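Come and try our grippers (and tell us which ones drive you mad)

Paid sessions – mornings or afternoons – starting in April

I run the hardware side of a small group at Plinden, and for the past while we've been building hand-held grippers that people use to pick up, fold, hang and pass household things. The recordings go towards teaching robot arms to do the same jobs. We've now got to the point where we have several finger shapes and two sorts of camera mount, and we can't agree on which is best. We've all used them far too much! My own hands have got so used to the stiff trigger that I don't notice it any more, and that makes me pretty useless as a judge. So we need fresh hands, and we're looking for 40 people to come and have a go.

Most of the work is cloth at the moment. Sheets, shirts, long floppy things that need one gripper at each end and a bit of patience.
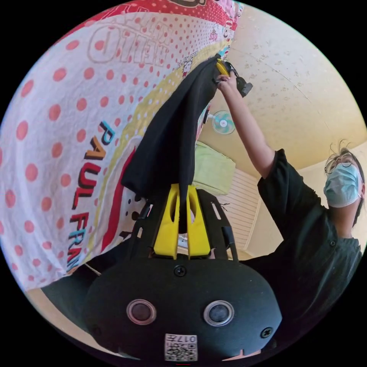 Posted by Enikő Takács
Gripper trials, Plinden
Filed under: Take part

You don't need to know anything about robots. If you've ever changed a duvet cover you've got all the background I could ask for. We've had engineers in who were hopeless at it, and a retired dressmaker who picked it up before I'd finished my little speech.

What you'd be doing

Each person does 2 sessions, with a proper break in the middle of each one (tea, biscuits, somewhere to sit). You'll try the yellow fingers we use now and then a softer set we're calling Walley, which has more give at the tips and which I secretly like better, though I shouldn't say so before the numbers are in. You'll do the same few jobs with both: pick a cloth up by the corner, pass it from one gripper to the other, hang it over something, fold it and put it down. Then you do the lot again with the camera mount changed over. Some jobs are done alone and some with a partner, so if you'd like to come with a friend or your sister or whoever, put both names in the email and I'll book you together.

Afterwards Barnabás Orbán will sit down with you and ask what hurt, what slipped and what you'd throw out of the window. Please be rude. The last round of people were far too polite and we ended up keeping a handle shape that everybody hated.

We run the sessions in ordinary furnished rooms, so expect beds, curtains, chairs and the usual clutter. Gloves are there if you want them, and we've got them in small sizes too – I have tiny hands and got tired of complaining.
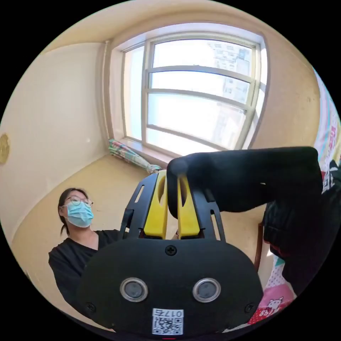
The other half of the study is about the controller, and that's Gaurav Kaushik's department. He's written two versions of the software that decides how hard an arm should squeeze, one quick and grabby and one slower and more careful. Near the end of your second session you'll watch an arm do a fold with each of them and say which you'd trust with your own washing. You won't be told which is which, and please don't try to get it out of Gaurav, he's a terrible liar.

Who we'd like

Anyone over 18 who can stand for a fair stretch and lift their arms above shoulder height without pain. The grippers aren't very heavy but you do feel them after a while, especially when you're holding one end of a sheet up high. Left-handed people, please, please write in! We've had hardly any, and I'm sure the trigger on the old handle is wrong for you. Glasses are fine. If you've had a wrist or shoulder injury lately, drop me a line first and we'll talk it over.

The recordings show hands, arms and often faces, so you'll get a consent form to read before you come. You can wear a mask if you'd like your face partly covered, and you can ask us to delete your recordings afterwards without giving a reason.

Pay

You'll get a flat fee for each session plus your travel, paid by bank transfer once you've finished. If you have to stop early you still get the fee for that session. The exact amount is on the form we send you, along with the address and how to find the side entrance.

How to sign up

Email the trials desk with the heading "Gripper trials" and tell me your name, which hand you write with, whether mornings or afternoons suit you, and your glove size if you know it. Katalin Kiss does the bookings and will come back to you with a slot.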